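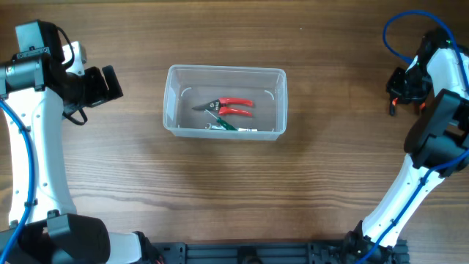 We started Adadton to answer a question that people on shop floors and in kitchens keep asking: can a machine do the chores yet? Our answer in March 2021 is "some of them, slowly, on a good day," and we love working on the rest! Take tidying up a bench. Red-handled cutters, a small green-handled screwdriver and a silver wrench-like tool lying together in a see-through bin are easy work for any ten-year-old, but for two arms with flat black fingers they raise a whole string of hard questions (which one first, and where do you grab it?).

Our founder, Sayaka Hosoda, spent 8 years in a repair shop in Culton before she wrote her first line of robot code, and she still picks most of our chores. Last July we logged 1479 tries at sorting hand tools, and 138 of them went right from start to finish with no help from us. We were thrilled. Folding towels is next, and dishes after that.

We work out of Giltimmont, on the second floor, and we're glad to show people what we do. Bring a chore you hate and we'll tell you how far off it is.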